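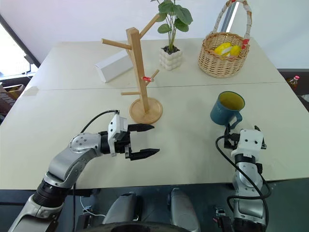 A reader of the first edition wrote to us that a chapter on buying a kit has no place in a textbook, because the kit will be gone from the catalog before the book is out of print. The chapter has stayed in. Catalogs change, but the questions a buyer has to ask change slowly, and most students who finish this course will be asked to help choose a machine well before they are asked to design one.

Chapter 3
Judging a Two-Arm Kit by a Household Task

What you should be able to do after this chapter
Read a vendor's task sheet and say which parts of it can be checked.
Set up a tabletop task so that another group could repeat it.
Tell the difference between a fault in the arm, a fault in the software, and a fault in the setup.
Write a one-page review that a purchasing office can use.

3.1 The offer

The Clasholm Bench Kit is sold to schools and small labs as a two-arm robot with parallel grippers, a control computer, and a year of the Skilto software service. The list price in the February 2025 catalog is $3,542 a month on a lease. The kit cannot be bought outright. The lease covers repair of the arms and grippers. It does not cover fingers, which are treated as wear parts, and it does not cover shipping in either direction.

The Skilto service stores recordings of the robot being guided through a task, trains a model on them, and sends the model back to the control computer. The basic plan holds 500 recordings for each task. When the limit is reached, the oldest ones are moved to an archive and are left out of training unless the user brings them back by hand. The setting that controls this is on the account page, two menus away from where a new user would look for it.

Clasholm supplies a task sheet with the kit. It names a number of jobs the robot "can be taught." A student should stop at that wording. A robot that can be taught a job has not been shown to do it on your table, with your objects, under your lights. The sheet gives no success rate for any job and does not say how many recordings each one took. Both figures can be asked for in writing, and the answer (or the lack of one) belongs in the review.

3.2 The task used in this chapter

We use one task from the sheet throughout: hang a mug on a mug tree. It is cheap to set up, the parts can be bought in any kitchen store, and it is harder than it looks. The gripper has to hold the mug in a way that leaves the handle free. The opening of the handle has to be lined up with the peg, and the peg is angled. The mug then has to be let go without pulling the tree over.

The tree in our setup is light-colored wood, with a round base, a square post, and four pegs at different heights. The mug is blue outside and yellow inside. At the start the mug stands on the right side of the table with its handle toward the right, the right gripper is next to it, and the left gripper is open near the base of the tree. A plant, a white block or box, and a basket with yellow items in it stay on the table toward the back.

The extra objects matter to the review. A vendor's demonstration is often given on a bare table, where the camera has little to confuse it. A kitchen or a stockroom has other things in it. If a kit is going to be used near clutter, test it near clutter, and write down where each piece stood.

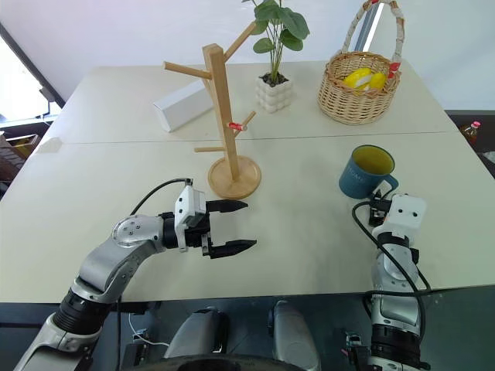

One instructor's note on the draft of this section said that her students lost most of a lab period to the table and hardly any of it to the robot. They had two tables pushed together, the tables drifted apart when someone leaned on one, and every position they had marked on the far table was off after that. She asked for a warning, and we agree with her.

Our own table is made of two tops with a seam across it, so the warning applies to us as well. Clamp the tops together underneath. Mark the position of the mug and the tree with small pieces of tape, and measure each mark from the edge nearest the robot. If the base of the tree is close to the seam, check with a level that it does not rock.

3.3 Three kinds of fault

When the mug does not end up on the peg, students tend to blame the arm. Weerasinghe, the service firm that handles Clasholm repairs in our region, sent us a summary of its calls for the year ending in September. It logged 363 calls on the Bench Kit. The largest group was closed without opening a machine. In those cases the cause was the lighting, the table, a cable, or a recording made with the wrong gripper setting.

A fault in the arm shows up whether or not a model is running. Move the arm by hand control to the same point several times and measure where the fingertip stops. If the error grows as the arm warms up, call the service firm.

A fault in the software shows up as a change in behavior after an update or after new recordings are added. Keep the previous model. Run the old one and the new one on the same setup, taking turns, and compare.

A fault in the setup is found by moving one thing at a time. Close the blinds if there is a window near the table. Turn the mug so that the handle points another way. Take the plant away, run the task, and put it back on its mark.

Cables deserve a separate check. On an arm of this kind a cable loops outside the arm to reach the gripper. Move each joint slowly to the end of its travel and watch the loop. It should not pull tight or catch on the gripper.

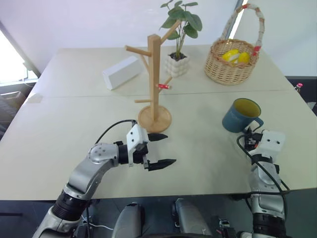
3.4 What the review should contain

Keep the review to one page. State the task in one sentence, then the setup, with a sketch of the table and the measured marks. Give the number of attempts and the number of successes, and say before you start what will count as a success. In our exercises the mug must hang from a peg by its handle, and the tree must still be standing on its mark.

List the full cost for one school year, including the lease, spare fingers, shipping, and any Skilto plan above the basic one. Silto, a smaller supplier with a name that is easily confused with Skilto, sells fingers that fit the same mount. Clasholm's lease terms do not mention other makers' fingers either way, so get a written answer before ordering them.

Finish with a recommendation to lease, to wait, or to decline, and sign it with the names of everyone in the group. Section 3.5 works through a complete review of the mug task. Read the lease terms in Appendix B first.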